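Chapter 3
The Crowd as the Twelfth Player

Picture the noise just before kickoff in a women's cup final. Flags are up, drums are going, and two teams are trying very hard to look calm in the tunnel. I love that moment, and this chapter is about what it does to the people on the field!

We begin with Bratard against Ondberg, a match that drew over 241 fans to a ground most locals had never visited. Bratard trailed by two goals at the break and won 3-2. Their captain, Kyung-hwa Na, said later that she couldn't hear her own defenders and had to learn to play by hand signals - a skill we will come back to often.

Did the crowd win it? Goalkeeper A-yeong So thinks her own mistakes had more to do with it, and her account makes a fine counterweight. Read both before you make up your mind.

Words to know: home advantage, neutral ground, second leg, away end. 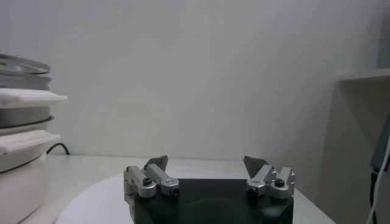 3.1 What Is Home Advantage?

Teams tend to win more often on their own field. Travel plays a part, and so do familiar grass, referees and sheer habit. Let's start with travel, the easiest of these to measure.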